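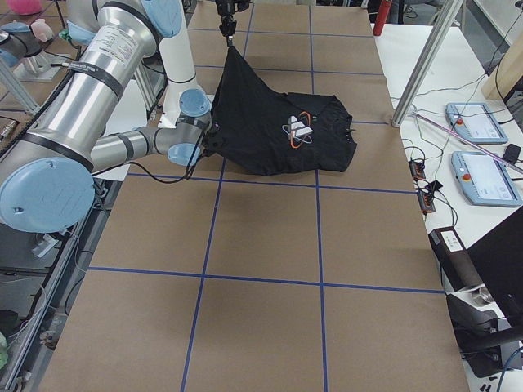 Sirkance Forum > Perception > Calibration
Topic: Wrist camera line fit jumps between views, two-arm shirt folding cell

lstubbs
Two arms, one table, one camera on each wrist plus a fixed one. The table is covered in brown kraft paper with blue tape lines on it. The fold planner works in the table frame. The table frame comes from the fixed camera at startup, and I want the wrist cameras to refine it before each grasp, from the tape.

Pipeline as it stands:

1. Undistort.
2. Threshold on hue, then thin the mask.
3. Segment detection, merge by angle and offset.
4. Intersect the merged lines, match the crossings to the stored map.
5. Solve for the camera pose on the plane, compare with forward kinematics.

When step 5 agrees with kinematics the residual is small and stable. Then the arm moves to the next viewpoint, the residual goes to 6 mm, and the planner rejects the grasp. Moving back brings it down again. Hand-eye calibration was redone twice with no change. Joint encoders are not the cause, as far as I can tell; touching off on a fixed point repeats fine from both poses.

Is there a known problem with the Sirkance line matcher when it only has a few crossings to work with?

Lachlan Stubbs

hexbolt
How many crossings does it need before it reports a pose? The default minimum is 2, which is low. Two points on a plane with a known camera height will give you an answer every time, including when one of the points is wrong. Raise it and see how many views survive.

lstubbs
Raised it. Most of the close views drop out. At grasp height the camera sees one full crossing and perhaps one corner where a short strip joins a long one. Sample from the cleaner set attached. The fit is good on this one.
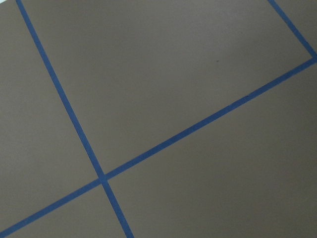

Marchuk: a good fit to the lines tells you very little about the pose. You have long segments, so the line parameters are well constrained in the image. The map you match them against is the weak part. How was it made?

lstubbs
Measured with a steel rule, entered by hand. All strips modeled as straight lines, horizontals at right angles to verticals.

Marchuk
Then I would look there first. From the picture in your first post, the left vertical is visibly slanted and the right one is close to straight. Some of that is perspective, but I would not assume all of it. If the map says parallel and the tape disagrees, every crossing pulls the solution a different way, and the size of the error depends on which crossings are in view. It would behave exactly as you describe.

quillon
Disagree with the whole approach. Tape is not a fiducial. Put printed tags on the corners of the paper, solve for the plane from those, done. We run a Cammont cell like that and have not touched the calibration code since November.

hexbolt
Tags on the corners don't help a wrist camera that can't see the corners at grasp height. You would need tags all over the work area, and then they are under the shirt half the time.

quillon
Tape is under the shirt half the time too.

lstubbs
Correct, and it is the second half of my problem. When the garment covers a strip, the merged segment ends at the cloth. The detector reports an endpoint there and the matcher treats the endpoint as a junction. I logged 160 grasp approaches and pulled the rejected ones. A large share have a false junction on the edge of the fabric.

Typical case:

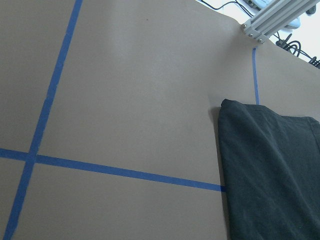 Last edited by lstubbs: 28 September 2023

The second strip runs to the left edge of the shirt and stops. The thin one further back goes under the top edge of it. Neither stopping point is a junction. Edit: corrected the log count, I had included the dry runs.

hexbolt
Easy fix for that part. Segment the cloth, dilate the mask, discard any endpoint that falls inside the dilated region. Keep the line itself, drop only the endpoint. Dark cloth on tan paper is about as easy as segmentation gets. You will want something better than a brightness threshold when you move to other garments.

quillon
Or stop using endpoints at all. Intersect infinite lines, require that both segments have tape pixels on both sides of the intersection, and throw out the rest.

Marchuk
"Both sides" would reject the T junctions, and at close range those are often the only second point he has. Weight them down, keep them.

quillon
Fewer points, but correct ones. I would take no update over a bad update. Kinematics is good enough for a shirt. Cloth moves more than 6 mm when the fingers close on it.

lstubbs
For the first grasp, agreed. For the regrasp it matters. Both arms have to agree on where the edge is when one holds and the other comes in, and each gets its table frame from its own camera. If one updates and the other does not, the disagreement shows up as tension in the fabric. I do not want a frame jump in the middle of a lift. Currently updates are frozen as soon as either gripper reports a hold.

hexbolt
Freeze is right. Make it a shared flag though, and not one per arm.

lstubbs
It was one per arm. Changed.

Next item. With endpoint filtering in and the map rebuilt from fixed camera images, the 6 mm jump is gone in most views. One viewpoint still fails, always at the same crossing. Cloth is not involved.

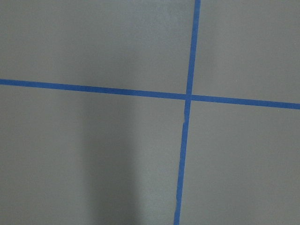
Page 2

Marchuk
Look just below the crossing. The vertical strip is two pieces laid end to end, and the lower piece is offset from the upper one. Your merge step averages them into a single line, so the fitted line sits between the two and the intersection moves. How much it moves depends on how much of each piece is in view.

lstubbs
Merge tolerance is in pixels, so it would pass at some heights and split at others. That matches what the log shows: accepted as one line from high up, sometimes split when close.

hexbolt
Set the tolerance in millimeters on the plane. You have the height from kinematics. The Sirkance merge function takes a scale argument, it is just not in the main help page. Look under the Hondilard driver notes, someone put it there.

quillon
Or pull up the tape and lay one continuous strip.

lstubbs
I could, but the 4,000 recorded frames I use for regression all have the seam in them. I would rather the code handled it. For now the map stores that strip as two separate lines and the matcher is allowed to pick either one. Residual at that viewpoint is down to the same level as the others.

Marchuk
Check the soft shadow in that view as well. It is low contrast and should not pass a hue threshold, but if the camera is on auto white balance the hue of the gray next to it can drift. Lock exposure and white balance on both wrists.

lstubbs
Exposure was locked, white balance was not. Locked now. Rerunning the full set with the shared freeze flag and will post the residual histogram per crossing.

quillon
Post one with wrist updates disabled too. I still expect the fold result to be the same.

lstubbs
Will do. Same shirt, same start poses, updates on and off.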